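Gepäck für eine mehrtägige Kajaktour packen und trimmen

Stand: September

Die Anleitung beschreibt das Beladen eines Seekajaks mit zwei Schotts für eine Tour von drei bis fünf Tagen. Sie gilt für Einer mit Bug- und Heckluke, zum Beispiel den Brenlow 52. Für Faltboote ohne Schotts sind zusätzlich Auftriebskörper nötig.

Benötigtes Material

Packsäcke mit Rollverschluss, überwiegend 5 bis 13 Liter
Wassersäcke, gefüllt jeweils höchstens 4 Liter
Kofferwaage
Schwamm und Lenzpumpe
Karte im Maßstab 1:50.000, wasserdicht verpackt

1. Gewicht erfassen

Alle Säcke einzeln wiegen und mit dem Gewicht beschriften. Die Summe aus Gepäck, Wasser und Paddler muss unter der zulässigen Zuladung des Herstellers bleiben. Trinkwasser wird dabei oft unterschätzt: 3 Liter pro Person und Tag sind einzuplanen, wenn unterwegs nicht nachgefüllt werden kann. Auf dem Abschnitt Grorkcombe–Maten gibt es keine Zapfstelle.

2. Schwere Teile setzen

Wasser, Konserven und Kocher kommen möglichst tief und nahe an die Schotts. Die Säcke liegen beidseits der Kiellinie mit gleichem Gewicht. Lücken mit weichen Teilen füllen, damit bei Seegang nichts verrutscht.

3. Leichte Teile setzen

Schlafsack und Kleidung gehören in die Spitzen. Schmale, lange Säcke lassen sich dort besser einschieben als runde. Das Zeltgestänge wird getrennt vom Zelt gepackt und seitlich entlang der Bordwand geschoben.

4. Tagesbedarf

Regenjacke, Verpflegung für den Tag und Erste-Hilfe-Set liegen griffbereit in der Tagesluke, ohne Tagesluke hinter dem Sitz. Sie müssen gegen Herausfallen gesichert sein. Das Deck bleibt bis auf Karte, Pumpe und Reservepaddel frei.

5. Trimm prüfen

Boot im flachen Wasser einsetzen, aufsitzen und die Lage von einer zweiten Person am Ufer prüfen lassen. Es soll waagerecht oder leicht hecklastig liegen. Bei Buglast wird das Boot im achterlichen Wind schwer steuerbar; dann einen Wassersack nach hinten umsetzen.
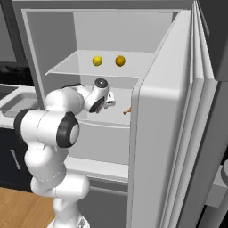 Wie bleiben Lebensmittel ohne Kühlung mehrere Tage haltbar?

Frische Ware für den ersten Tag einplanen, danach Hartkäse, Trockenwurst und Trockenprodukte verwenden. Die Säcke liegen im Rumpf unterhalb der Wasserlinie am kühlsten. Zitrusfrüchte ungeschält und druckfrei verstauen.

6. Lukendeckel schließen

Dichtungen von Sand befreien, Deckel rundum andrücken und die Gurte festziehen. Vor der Überfahrt nach Ochoa beide Luken nochmals kontrollieren, da unterwegs keine Anlandestelle vorhanden ist.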